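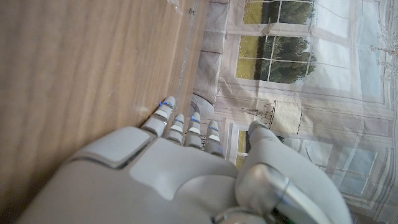 *Figure 1. Medium-brown top, grain running lengthwise.*

## 4. Finishing and refinishing the top

This section covers the oiled version of the Tarkance dining table. The lacquered version is finished at the factory and must not be oiled. If you don't know which version you have, check the label on the underside of the top: part numbers ending in 273 are oiled, and part numbers ending in 812 are lacquered.

New oiled tops leave the workshop with one thin coat of Molimico table oil. That coat protects the wood during shipping. It is not enough for daily use, and the table needs two more coats before you eat on it.

### 4.1 What you need

From the finishing kit:

- Molimico table oil, one can
- Sanding block
- Sandpaper, 100 grit and fine
- White application pad
- Polishing cloths

From your own supplies:

- Vacuum cleaner with a brush head
- Lint-free rags
- Thin disposable gloves
- A metal bucket with a lid, half filled with water
- Cardboard or an old sheet for the floor

The 100 grit paper is for repairs only (see 4.4). Set it aside for now.

> **CAUTION: Fire risk.** Rags, pads and cloths soaked with oil can heat up and catch fire without a flame or spark. Put every used rag in the bucket of water as soon as you finish with it. Do not leave rags in a pile, in a pocket or in a trash bag.

### 4.2 Preparing the top

Pick a day when the room is dry and at normal indoor temperature. Turn off any fan that blows across the table, but keep a window open a little for fresh air.

1. If the leaves are stored inside the table, take them out and finish them at the same time as the main top. Leaves that are oiled later will be a different color for several months.
2. Lock the slide under the top. The lever should point toward the fixed leg.
3. Cover the floor.
4. Vacuum the top, the edges and the joint between the halves.
5. Wipe the top with a rag dampened in clean water. Wring it out well. The wood should look dull and slightly darker, with no standing water.
6. Let the top dry overnight. It will feel a little rough the next day. This is raised grain and is normal.
7. Fit the fine paper to the sanding block and sand lightly along the grain. Use only the weight of the block. Two or three passes over each area is plenty.
8. Vacuum again, then wipe with a dry rag.

**Note:** Do not use a tack cloth. Some of them leave a waxy film, and the oil will dry in patches over it.

**Note:** Never sand across the grain, even in the corners. Cross-grain scratches may not show on dry wood but they will be very clear once the oil is on. On the end boards, where the grain runs the other way, stop at the joint and turn the block.

### 4.3 Applying the oil

Read the whole of this part before you open the can. Once the oil is on the wood you have a limited time to wipe it off, and you will not want to stop and look for a cloth.

1. Put on gloves. Open the can and stir slowly from the bottom for a few minutes. Do not shake it.
2. Pour a small amount of oil onto the application pad. Start at the end of the table farthest from the window.
3. Work the oil into the wood in small circles, then finish with long strokes along the grain. Cover one half of the top before you go on to the other.
4. Coat the edges as you go. Check the lower edge for drips.
5. Wait until the oil starts to feel tacky at the place where you began. The can label gives the usual time for your room temperature. 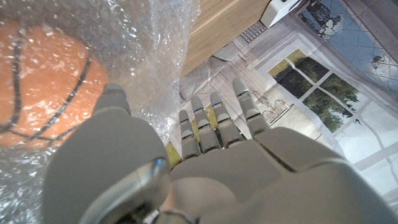 6. Wipe off all the oil that has not soaked in. Use a clean, dry rag and turn it often. Go over the whole top at least twice, the second time with a fresh rag.
7. Look along the surface from a low angle. Wet spots show up as shiny areas. Wipe them again.
8. Put the used pad and rags in the bucket and close the lid.
9. Leave the top alone until the next day.
10. Repeat steps 1 through 9 for the second coat. Use less oil this time. The wood will take up much less than it did on the first coat, and most people pour too much.

After the second coat, rub the top with a polishing cloth along the grain. If the cloth drags, the oil is still soft. Wait another day and try again.

> **CAUTION:** Do not put a tablecloth, plastic sheet or place mats on the top during the first two weeks. The oil needs air to harden. A cover will leave a sticky area in the shape of whatever was on it.

You can use the table for light meals after a few days if you wipe up spills right away. Hot dishes need a trivet at all times, both now and later.

#### If the oil has dried sticky

This nearly always means that too much oil was left on the wood. Pour a little fresh oil on a clean pad and rub the sticky area until it loosens, then wipe it dry at once. Fresh oil softens the old layer. If this does not work after two tries, call the service desk before you sand.

#### If the color is uneven

Wait. Small differences between boards even out in the first weeks of daylight. Move bowls, lamps and runners every few days during this period so that they do not leave a pale mark behind them.

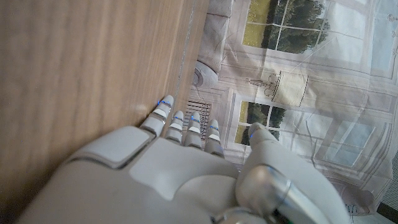 **Ingegerd Engebretsen**
Technical Writer, Boström Furniture, Zellemcombe

### 4.4 Spot repairs

An oiled top can be repaired in one place without refinishing the rest. Small repairs blend in after a second coat. For anything larger than a dinner plate, do the whole board from end to end.

**Water rings and pale marks**

1. Let the mark dry for a full day. Many fade without help.
2. If it is still there, rub the mark with a small amount of oil on a rag, along the grain.
3. Wipe dry and leave overnight.

**Scratches**

1. Clean the area with a damp rag and let it dry.
2. Sand along the grain with 100 grit paper until the scratch is gone. Keep the block flat. Do not use a finger or a folded corner of paper, as this makes a groove.
3. Sand the same area with the fine paper, going a little past the edge of the repair on all sides.
4. Vacuum, then apply two coats as described in 4.3.

**Dents**

A dent with no broken wood fibers can often be raised with steam.

1. Lay a damp cotton cloth over the dent.
2. Press the tip of a warm iron on the cloth for a few seconds. Lift the iron and check.
3. Repeat until the dent stops rising. Do not let the cloth dry out under the iron.
4. Let the wood dry overnight, sand with the fine paper and oil.

> **CAUTION:** Do not use steam within a hand's width of the center joint or the end boards. Heat can weaken the glue.

**Ink, wine and grease**

Blot, do not rub. If a stain is left, try mild soap flakes mixed with warm water, and rinse with a clean damp rag. Grease that has been in the wood for a long time usually has to be sanded out. Do not use bleach, vinegar or scouring powder.

### 4.5 Regular care

| When | What to do |
|---|---|
| Every day | Wipe with a damp rag, then a dry one |
| Every month | Wash with soap flakes and warm water |
| Twice a year | Apply one thin coat of oil |
| When moving the table | Check the slide and the leg bolts (see Section 3) |

Homes with forced-air heating are driest in February, and that is a good month for one of the two yearly coats. If a narrow gap opens at the center joint in winter, leave it as it is. It will close again in spring. Filling it will split the board when the wood swells.

Store the can upside down with the lid pressed tight. If a skin has formed on the oil, cut it out and strain what is left through a piece of old nylon stocking. Oil that has turned thick or stringy should be taken to a hazardous waste site.

### 4.6 Ordering supplies

Refill cans, pads and cloths can be ordered from the Boström parts counter. Give the full part number from the label when you order, including the last three digits. Questions about repairs go to Gunnel Granström at the service desk. Photos of the damage taken in daylight, one close up and one from a standing position, will help her answer.

Section 4 revised 20 January 2023. It replaces the loose sheet packed with earlier tables.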